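Plemetar table loom - setting up
Section 5: Winding and fixing the warp

Read this section through once before you cut any yarn. You will need the loom, the two warp sticks, the threading hook and a ball of smooth cotton. Fluffy or stretchy wool is best kept for the weft.

1. Clamp the loom to a table with the back beam facing away from you.

2. Set both ratchets so that the pawls are resting in the teeth. Turn each beam by hand to check that it locks.

Caution: keep fingers clear of the ratchet when you release the pawl. The beam can spin back quickly under tension.

3. Tie the end of the cotton to the back warp stick with a double knot.

4. Take a loop through the first slot with the hook and put it over the warping peg. Carry on slot by slot, leaving 13 slots empty at each side for a narrow scarf.

5. Cut the loops at the peg and wind the warp on slowly, laying in a sheet of brown paper at every turn.

Note: stop winding when 14 inches of warp are left hanging in front of the heddle. 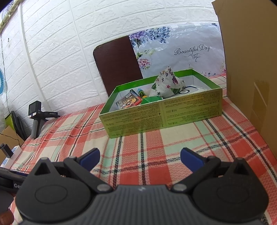

6. Move one thread from each slot into the hole next to it. Work from right to left and check for crossed threads as you go.

7. Tie the threads to the front stick in small bunches, starting in the middle and working outwards. Pull each bunch to the same tightness - a slack one will show as a ripple in the cloth.

8. Weave 2 inches with scrap yarn before starting your pattern.

If a warp thread breaks, see Section 14. Spare heddles are sold under the Whitelaw name and fit all Plemetar looms.

Text revised by Merle Halliday, Trultbridge, 5/8/26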